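Materials Notes: Number Boards and Small Sets

Grellcombe Toy Library Newsletter, June 2019

The number boards came back into circulation this month after the annual check. Borrowers have asked how the sets should be stored and returned, so the current procedure is set out again.

A board of this type pairs each numeral with a tile showing the same quantity. The frame holds the tiles in rows, numerals in one row and pictures in the next, so a child can read down from the figure to the group of objects. The raised edge keeps the tiles from sliding when the board is moved. It does not keep them in place when the board is carried on its side, and most of the tiles we lose go missing between the car and the front door.

For checking, clear a full table and set the containers along the back edge. Leave the front free for the board and its tiles. Take out the tiles that need sorting and lay them face up next to the board. Refill from left to right, numerals first. A gap in the numeral row is easy to see. A gap in the picture row is harder, as several of the drawings are close in color and the small dots and dashes on the counting tiles need good light.

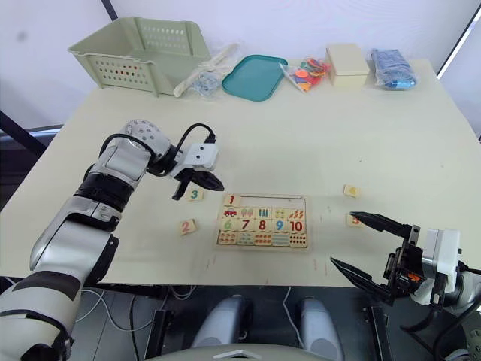
Number board on the sorting table, with the 2 and 3 tiles still out.

Loose pieces without a board of their own go into clear bags, one set to a bag. Foam and plastic shapes should not share a bag with tiles. The softer pieces pick up dents from the corners, and small tiles are easily overlooked among them. Bags are returned closed, with the air pressed out. Please do not use tape. The residue took longer to remove last August than the rest of the cleaning combined.

Perforated baskets are issued for larger pieces only. The holes let dust fall through and allow the basket to be rinsed, but the thinner sticks can work their way out through the sides. Shallow trays are for use during play and should be emptied before return. Lidded cardboard boxes must be kept off damp floors.

Wooden boards are wiped with a cloth wrung nearly dry, then left flat for 20 minutes before the tiles go back. Do not soak them or stand them near a heater.

Board 119 is available again from the front desk. Board 997 has been withdrawn until replacement tiles arrive. Anyone holding stray numeral tiles from either set may leave them in the returns tray, and no charge will be made.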